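**Component check, lending copies – board game library, Gristevik**
Checked by: Hedvig Berge
Period: May

Titles are checked against the printed contents list in the lid. Where the list and the rulebook disagree, use the rulebook.

- [x] **Cateck, base game.** 157 pieces listed, 157 present. Two road pieces in the red set have been replaced with ones of a slightly darker shade – acceptable.
- [x] **Filtiretti.** All 40 tiles present. Corner wear on the harbour tiles, so their backs can now be told apart in a blind draw. Opaque sleeves ordered.
- [ ] **Strömberg, second edition.** 361 pieces listed, 358 present. Missing: one grain token, two wooden barrels. Hold back from lending until spares arrive.

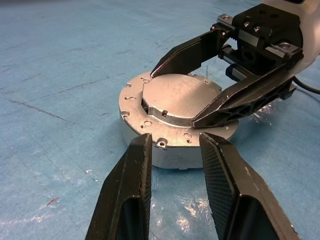 - [x] **Small parts warning.** Label legible on every lid. The one on Filtiretti had been covered by the shelf sticker and has been moved to the side.
- [x] **Splinters and sharp edges.** Replacement hex frame for Cateck sanded along the inner edge. No further action.
- [ ] **Magnets.** Custom robber piece has a magnet in the base. Glue line cracked on one side. Remove from box, do not lend.
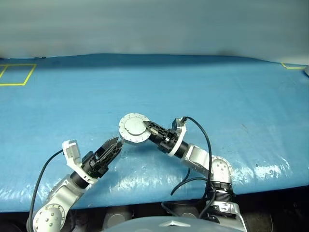
- [x] **Box 568, mixed spares.** Dice sorted by size. Painted pieces kept apart from unpainted ones.
- [ ] **Paint.** Hand-painted settlements in the same box have no record of the varnish used. Ask the donor before they go into a children's copy.

Next check: after the Strömberg spares are in. Initial the lid card as well as this sheet.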